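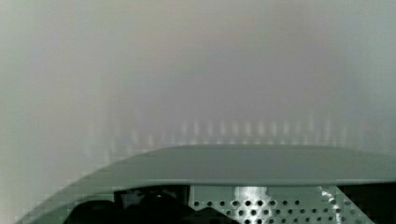 第17期 · 第2页

主题:Re: Re: 钢琴防潮棒,装了到底有没有用

各位好:

Siiri 的信我读了两遍,第二遍是吃完饭读的,心平气和多了。先把她的原文贴在下面,免得后面订阅的朋友找不到上下文,然后我一段一段回。

> 发件人:Siiri Hunt
> 主题:Re: 钢琴防潮棒,装了到底有没有用
>
> 我是 Jestden 那边的,搬过来以后家里那台 Pärn 立式一直跑音,中音区尤其厉害,冬天开了暖气之后琴键还会往下沉,弹快一点就觉得有几个键回不来。去年调律师给我推荐了 Hakent 的整套控湿装置,连安装3000块。贵是贵,但装完到现在17个月,音准稳得不得了,调律师每次来都说“你这琴状态真好”。
>
> 我自己的感觉是音色也变了,低音更厚,高音没那么刺。我先生不弹琴,他也听出来了。
>
> 所以看到有人在列表里说防潮棒是“心理安慰”,我有点不服气。你们没装过怎么知道呢?我觉得好琴就应该配控湿,就像好车要用好油。另外 Ladthorpe 那种便宜的我劝大家别买,便宜没好货,我邻居买过,用了一个夏天就拆了。
>
> 还有一个问题想请教:装了以后是不是就可以少调几次律了?一年一次够不够?
>
> Siiri

Siiri,说“心理安慰”的人就是我,所以这封信该我来回。我的原话是“多数人家里装的多数防潮棒”,后半句在你那里丢掉了,我补上。

先说我同意的部分。湿度会影响钢琴,这一点没有争议。音板是木头,吸了湿气就膨胀,弧度往上拱,码子跟着抬,弦的张力变大,音就偏高;干了就反过来。中音区变得最明显,你说的情况跟这个完全对得上。所以湿度稳了音准就稳,道理是通的。

我怀疑的是后面那一截:从“道理是通的”到“我花的3000块起了作用”,中间少了好几步。

第一步就少了湿度读数。你装之前家里湿度多少,装之后多少,琴箱里面多少,琴箱外面多少,信里一个字没有。我不是要为难你,这个列表上凡是写信来夸控湿装置的,我翻了存档,几乎都没写。一个卖点是“控制湿度”的东西,用的人从来不看湿度,我不知道大家凭什么下判断。湿度计很便宜,放一个在下门板里面,再放一个在琴旁边的书架上,记一个冬天一个夏天,比十个调律师说“状态真好”都有用。

第二步,你是搬家以后跑音,过了一阵子才装的。琴搬到新地方,头一年本来就不老实。木头要适应新屋子,弦和弦轴板也要适应,很多琴第一年调三次都嫌不够,第二年自己就安静了。你的17个月里有多少是装置的功劳,有多少是琴自己缓过来了?我不知道,你也不知道,调律师也不知道。要是他当时跟你说“再等半年看看”,也许你今天写的是另一封信,夸的是他的耐心。

第三步,调律师。我对这个行当没有成见,我自己那位跟了很多年,手艺我服气。可是推荐装置的人、卖装置的人、安装的人和事后来评价效果的人是同一个,这就不太好办了。他说“状态真好”,你让他怎么说呢?下次他来,请他在动扳手之前先测一遍,把中央 A 和上下几个八度偏了多少写在纸上给你。每次都写。攒够几次,我们再谈“稳得不得了”。

音色那段我就更不信了。低音更厚、高音不刺,防潮棒做不到这种事。它就是一根发热的棒子,通了电,让琴箱里暖一点,相对湿度降一点。整套的还多一个水盒和一个感应开关,干的时候蒸一点水汽出来。它不碰弦槌,不碰琴弦,也不碰你的客厅。倒是调律师装的时候会不会顺手给你整了音?扎过针没有?弦槌磨过没有?这些都能让高音软下来,而且很多师傅做了也不单独提。你去问一句。至于你先生听得出来,我只想知道他是在知道花了3000块之前听的,还是之后听的。

这个毛病我自己也犯过,所以才这么说。我以前在琴后面垫过一套厚毛毡,弹了一礼拜,逢人就说声音沉下来了。后来家里刷墙,工人把毛毡抽走了,我又弹了一个多月才发现。那一个多月里我还跟人夸过一次。

关于“好琴就应该配控湿”。我的看法是先看屋子。家里常年湿度波动小的,什么都不用装。波动大的,先动屋子:琴离暖气片远一点,别贴着外墙,别放在空调出风口下面,夏天开除湿机,冬天开加湿器。人也舒服,书也不发霉,木地板也少裂几条缝。花在屋子上的钱全家都用得上,花在琴箱里的钱只有琴用得上,而且立式琴的箱子本来就四处漏风,背面整个是敞开的,你指望它里面自成一个小气候,我觉得期望高了。有人会在背后蒙一块布,蒙了确实好些,可是蒙布的人我只见过一两个。

我也不是说 Hakent 没用。住在海边的、琴房没法装空调的、学校里门窗整天敞着的,我认为值得一试,尤其是三角琴,音板在上面没遮没拦,装在下面再加一块罩布,读数是能看出变化的。我反对的是不看屋子、不看读数,见琴就装。

再说 Ladthorpe。你劝大家别买,理由是便宜,加上邻居拆了。邻居为什么拆?坏了?没效果?搬家?嫌插头碍事?信里没讲。我用过它家800块的那套,2根棒子加一个开关,在朋友家的旧琴上装的。结论很没意思:棒子会热,开关会跳,夏天琴箱里的读数比外面低了一些,冬天我让他把插头拔了,因为那套没有水盒,冬天再加热只会更干。你邻居要是一年到头插着,用得不满意也正常,换成什么牌子都一样。这一条请所有用单棒的朋友注意:没有感应开关的棒子,采暖季必须拔掉。我在别人家见过冬天烤着的,音板裂了一条,主人还说装了棒子的琴怎么也会裂。

所以两家的东西,原理差不多,差别在有没有加湿的那一半。价钱差出来的部分,有一些是水盒,有一些是安装费,还有一些我说不清是什么。有人把两套拆开比过的话,请发到列表上来,我愿意认错。

琴键往下沉、回不来,这件事你放在同一段里讲,我建议分开。键回不来常见的原因是键眼里的呢毡吸潮发胀,或者中轴呢太紧,跟音准是两件事。你说是冬天开暖气以后才有,这跟吸潮又对不上,干的时候呢毡应该松才对。冬天更像是键盘下面的东西缩了、位置变了,或者有铅笔头之类的小物件掉进去了。别笑,我在自己那台里找出过一枚纽扣。现在还有没有这个问题?你没写。如果还有,让师傅把键盘拆开看一眼,别指望控湿装置来解决。

最后回你的问题,一年调一次够不够。我的答案是看测出来的数。如果师傅动手之前测的结果,冬夏两头都偏得很少,一年一次可以。如果偏得多,说明要么屋子没管住,要么装置没管住,那就还是两次。千万别因为装了东西就先把次数减下来,省下来的调律费抵装置钱,这个算盘我听好几个人打过,后来音高掉得多了,一次拉不回来,得分两次调,又都花出去了。

还有,水盒要加水,垫布要换,这些说明书上有,可是我问过装了的人,一半以上说不出上次什么时候换的垫布。水盒干着,感应开关照样工作,它就只剩下加热那一半了。Siiri,你那套的水盒现在有水吗?看完信麻烦去看一眼。

七月最潮的时候,谁家有两支湿度计的,欢迎把早上八点和晚上八点的读数发过来,琴箱里外各一支,注明朝向和琴离外墙多远。装没装都要。只有装了的人来报数,这个事情没法比。

回信请把引文删短一点,上一轮有人把整条线都带上了,手机上翻得手酸。

——老墙根

读者留言

松香盒:我家水盒是干的。刚去看的。

Siiri Hunt:问过师傅了,他说装的那天“高音稍微扎了几针”。我之前不知道。不过音准我还是觉得比以前稳,湿度计已经买了,等我记一个夏天再来跟你吵。

小字一组:冬天拔插头这条应该置顶。我一直插着的,插了两个冬天,暂时没裂,今晚先拔了再说。

半踏板:学校琴房表示,门窗整天敞着,装什么都白装,楼主对学校太乐观了。

老墙根 回复 半踏板:有读数吗?

半踏板:没有。

路过的提琴手:你们至少还有个箱子可以装棒子。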